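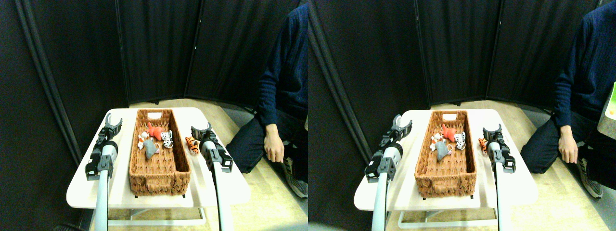 Soft toys in a woven basket, small white table.

The Hodberg Lights: A Review of the Reports and a Provisional Finding

Monday, December 19, 2022

Readers of this site will be aware that I have maintained a register of unexplained aerial reports from Hodberg and the surrounding townships for a number of years. The register is a private undertaking. It receives no funding, it is affiliated with no organization, and the opinions expressed in it are my own. It now holds 1064 entries, the great majority of which have been closed as aircraft, planets, satellites, lanterns or birds.

The present post concerns a group of entries that remained open for longer than I would have liked. They relate to the lights seen over the Fudell Reservoir during August, which were discussed at length in the local press and at even greater length in the comment section of this site. Several readers have written to ask whether a finding would be issued. A finding is set out below, together with the material on which it rests and the points on which I remain unsatisfied.

What was reported

The first report was submitted by Maysoun Geagea, who was parked at the overlook on the eastern side of the reservoir shortly after sunset. Her statement describes a row of pale lights, evenly spaced, hanging above the ridge on the far shore. The lights did not blink. They appeared to keep their distance from one another and to drift slowly toward the north, after which they went out one at a time, beginning with the leading light. She estimated the length of the event at 20 minutes and heard no sound at any point.

I wish to record my appreciation for the quality of this statement. Ms. Geagea wrote it the same night, before speaking to anyone else, and she included a pencil sketch with the ridge line, the water tower and the position of her vehicle. She also noted what she did not know. Where she was unable to judge the altitude of the lights, she said so and left the box blank. I would urge every future correspondent to do the same. A blank box causes no difficulty at all, whereas a guess entered as a measurement can take weeks to remove from the record.

Further reports arrived over the following days from the campground, from the Bitar road and from a household in Hodberg itself. These agree on the general appearance of the lights and disagree on nearly everything else. One correspondent described them as orange. Another stated that they formed a triangle. A third supplied a photograph, which I examined with care and which shows the reflection of a dashboard in a windshield. The correspondent has accepted this conclusion graciously.

Explanations considered and set aside

The suggestion made most often was that the lights were a train of recently launched communications satellites. This deserves to be taken seriously, as such trains account for a large share of the entries added to the register in recent years. They are evenly spaced, they are silent, and they vanish one after another as they pass into the shadow of the earth. However, a satellite train crosses the sky in a matter of minutes. It does not linger above a ridge for the length of time that Ms. Geagea describes, and it would have been visible well beyond the township. No matching report was received from outside the immediate area.

Aircraft on approach were also considered. On a clear evening, airplanes lined up for a distant runway can appear as a string of stationary lights, and I have closed many entries on that basis. In this instance the direction is wrong. From the overlook, the ridge lies well away from any approach path known to me.

Sky lanterns were proposed by two readers. Lanterns flicker, they rise, and they do not hold formation in even a light breeze. I have set this explanation aside without much hesitation.

A further reader proposed that the lights were a visitation and that the reservoir had been selected on account of its depth. The register has no category for this, and I have entered the message under general correspondence. I do not dismiss anyone who writes to this site in good faith. I would only observe that an explanation of that kind cannot be tested by any means at my disposal, and that the purpose of the register is to record what can be checked.

The site visit

A proper examination required a visit to the ridge, which I was not able to arrange until the fall. The ridge is known locally as Rurkus Hill, and its highest point stands at 2373 feet. The access track is in poor condition beyond the second gate. Visitors should not attempt it in an ordinary passenger car, and should note that the land on the northern side is private.

At the summit there is a cleared strip running along the crest. I had not known of it, and it does not appear on the older of the two maps I carried. The strip contains a line of posts set at regular intervals, with the stumps of cut brush between them. A notice fixed to the last post stated that work on the fence line had been carried out during the summer, and gave a telephone number for inquiries.

I called the number the following week. The gentleman who answered was courteous and a little surprised. He confirmed that his crew had worked on the crest for several evenings in August in order to avoid the heat of the day, and that they had used battery lamps mounted on the posts. When a section was complete, the lamps were switched off in turn as the crew walked back along the line to their trucks. He had no record of the exact evenings. He had not heard of the Hodberg lights and asked me whether there was any possibility of a complaint. I assured him that there was not.

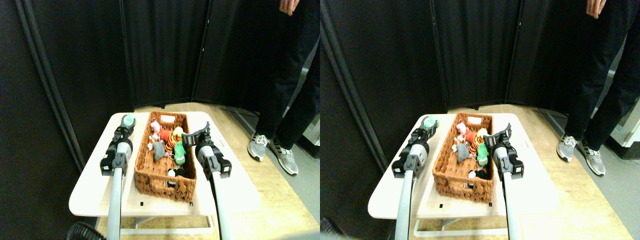 Provisional finding

It is my finding that the lights reported over the Fudell Reservoir were work lamps on the crest of Rurkus Hill, seen across the water at dusk. This accounts for the even spacing, the pale color, the absence of sound and the manner in which the lights were extinguished. It also accounts for the lack of reports from farther away, as the crest is hidden from most of the surrounding country by the shoulder of the hill.

The apparent drift toward the north requires separate treatment. The posts do not move. I am inclined to attribute the drift to a well-known effect in which a fixed light, watched steadily against a dark background, seems to wander. Thin cloud moving behind the ridge would strengthen the impression. Ms. Geagea has read this paragraph in draft and does not entirely agree with it. In her view the movement was too steady to have been an effect of the eye, and I have added her note to the entry in full, as is her right.

Matters outstanding

The orange light reported from the Bitar road has not been explained. The crest cannot be seen from that location, and the correspondent has not replied to my request for a compass bearing. That entry remains open. The triangle has been closed as insufficient information, a category I use with reluctance.

I should also acknowledge an error of my own. In an earlier post I stated that there was no structure of any kind on Rurkus Hill. I relied on a map that was badly out of date, and the statement has now been corrected. The reader who questioned it at the time was right to do so, and the brief reply I gave was not adequate.

Submitting a report

Reports may be submitted by means of the form on the contact page. Correspondents are asked to provide the time, the direction in which they were facing and a sketch if at all possible. Photographs are welcome, but should be sent in the original file and without cropping or adjustment — a picture that has been brightened by a phone application is of very limited use. Videos should be held against a fixed object such as a roof or a tree.

Names are withheld on request. Ms. Geagea has kindly agreed to the use of hers.

The register will be closed to new entries over the holidays and will reopen in the new year, at which time I intend to begin work on the backlog of reports from the Bitar side. Comments on this post will remain open in the meantime. Correspondents who have already written to me concerning the reservoir need not write again, unless they were present at the campground on the evening in question and have not yet given a statement.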